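Chapter 3
Packing Stations and Small-Item Handling

Objectives

After studying this chapter, the reader should be able to lay out a work surface for packing small items, assign positions to stock and cartons, identify which items need restraint before packing, and complete a station record.

Terms used in this chapter: clear zone, carton position, staging, roller, void, station record.

3.1 The work surface

A packing station consists of a flat surface, a supply of stock, at least one carton, and a means of closing the carton. Of these, the surface is the part most often specified badly. Its height is usually set correctly, since height is covered by site rules, but its finish and its free area are left to whatever was available when the station was built.

A matte finish is preferred. Gloss surfaces reflect overhead lighting, and a white item on a gloss surface is hard to judge for edge and position. A mid-tone color, such as gray, gives enough contrast with both white plastic and brown board. Strong patterns should be avoided. Small parts, caps, and torn corners of labels disappear against them.

The free area is called the clear zone. It is the part of the surface on which nothing is stored. Items enter it, are checked, and leave it for the carton. A station with no clear zone can still be used, but checking then takes place in the hand, and dropped items increase. At the Urkby depot, where the procedures in this book were first written down, tape dispensers and pens were moved to a shelf below the surface in October, and the shelf has stayed in use.

3.2 Carton position

The carton stands at the far corner of the surface, on the side of the packer's stronger hand. The near edge is left open. A carton placed at the near edge must be reached around or over, and its flaps fall into the clear zone when opened.

The carton need not be square to the edge of the surface. A slight angle toward the packer makes the opening easier to reach. It should not overhang. For cartons of the Tulero pattern, which have a tall face and short flaps, the tall face is turned away from the packer.

3.3 Cylindrical items

Cups, canisters, tubs, and similar items are grouped together as rollers. A roller may be staged upright or on its side. Upright staging uses less area and is normal for full or closed items. Side staging is used when the interior has to be checked, when the base is rounded, or when the item will be packed lying down. 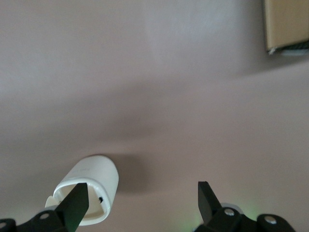
Adwoa Nyarko objects to side staging in general. Her view is that an open item should be checked upright, from above, and put straight into the carton, and that laying it down only adds a movement and a chance of it rolling off. The objection is sound for items with a flat base and a wide mouth. For narrow or deep items the view from above is poor, and the added movement is accepted.

An item on its side is placed with its long axis pointing toward the carton or toward the packer. It then rolls, if it rolls, along the length of the surface. Tabs, handles, and flaps will stop some rollers but should not be relied on. Where more than one roller is staged, a shallow tray is used.

3.4 Voids

An open cylinder carries its own void into the carton. Small parts belonging to the same order may be packed inside it, provided they are bagged and the mouth is covered. Crumpled paper is sufficient for light plastic. The Zakaria method, in which each cylinder is nested in the next, applies only to tapered items of one size and is treated in Chapter 10.

3.5 The station record

Each station keeps a record sheet. The entries are station number, carton pattern, item code, staging position, and initials. A completed line reads as follows:

Station 10 / Tulero / 2344 / side / AN

Item codes from 2000 upward are reserved for rollers. Codes below 2000 cover flat and boxed goods, which are staged as described in Chapter 4. Sites using the Flutness sheet will find the staging column on the reverse.

A line is entered when the carton is closed. Corrections are made with a single stroke through the entry and fresh initials.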